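Keeping Household Legal Records in Order

Court papers, leases, deeds and employment agreements tend to end up in whichever drawer was nearest. The tips below cover sorting, copying, storing and discarding them in an ordinary home. Retention rules differ by state and by type of record, so check yours before destroying anything.

1. Clear one flat surface

Sort on a surface large enough to hold every pile at once. A dining table is adequate. A bed works if the cover is pulled tight and the papers are kept away from the pillows, where single sheets slide out of sight. Empty every folder before reading anything. Reading while emptying doubles the time.

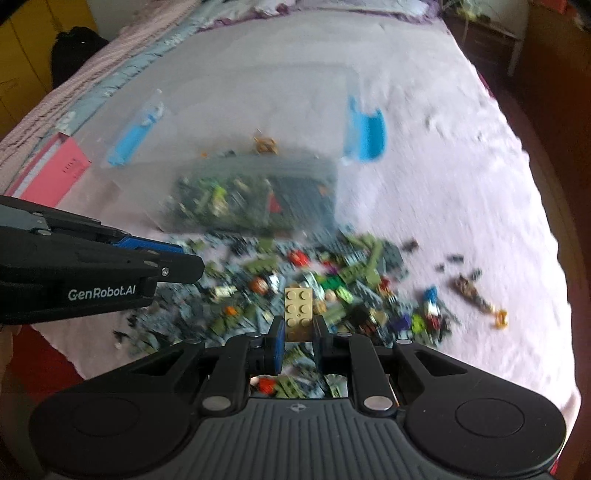 2. Sort by matter, then by date

Group papers by the matter they belong to: one lease, one purchase, one court case. Within each group, put the oldest sheet at the bottom. If a court paper carries a docket number, write that number in pencil on a slip and clip the slip to the front. Do not write on the document itself, and do not punch holes in anything bearing an original signature or a raised seal.

Envelopes are kept only where the postmark could matter, as with notices that start a response period. Fold the envelope flat and file it behind the notice.

3. Separate originals from copies

Wills, deeds, powers of attorney, court-certified copies and signed settlement agreements are treated as originals. Everything else can be handled as a working copy. Mark working copies COPY in the upper right corner. Leave staples in originals alone. A will with extra staple holes may prompt questions about whether a page was replaced.

4. Choose the container

For working copies, a lidded plastic bin with hanging rails is sufficient. I use a Nilik letter-size bin that takes 15 hanging folders without bowing. The Gadden version is cheaper, but the rails come loose when the bin is lifted by the rim. Keep either one off a basement floor, and add a packet of silica gel if the room is damp. Replace the packet every September.

Originals go in a fire-rated box. Read the label for the rating in minutes and confirm that it applies to paper, as media ratings are separate. The box should be small enough to carry out of the house in one trip.
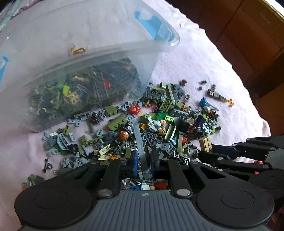
5. Write an index

One page is enough. List the matter, the type of document, the folder number and the location of the original. My own index runs to 51 lines and took an evening. Keep one copy at the front of the bin and give another to the person named as your executor or agent. Teun Dewulf, who set up the filing at Leemans before he retired, adds a column for the date each entry was last checked. It is worth copying.

6. Scan at a readable setting

Use 300 dpi, black and white for typed pages and color for anything with a stamp or seal. Save as PDF. Name files with the year first, then the matter, then the document type, so that they sort without further effort. Scan the backs of pages that carry notary blocks or recording stamps. A phone app will do if the page is flat and lit from two sides.

7. Shred in batches

Set expired papers aside in a bag marked with the month. Wait one full month, go through the bag once more, then shred. Use a cross-cut machine. My Trorine takes six sheets on paper and jams at five if one of them is glossy. Remove binder clips first. Staples are acceptable in most household machines, but check the manual.

Do not shred anything connected to a dispute that is open or likely to be opened. This includes drafts, notes and printed email.

8. Review once a year

Go through the index line by line and confirm that each original is where the page says it is. Update addresses and phone numbers for the lawyer, landlord or agency attached to each matter. Initial the bottom of the index and put the old version through the shredder.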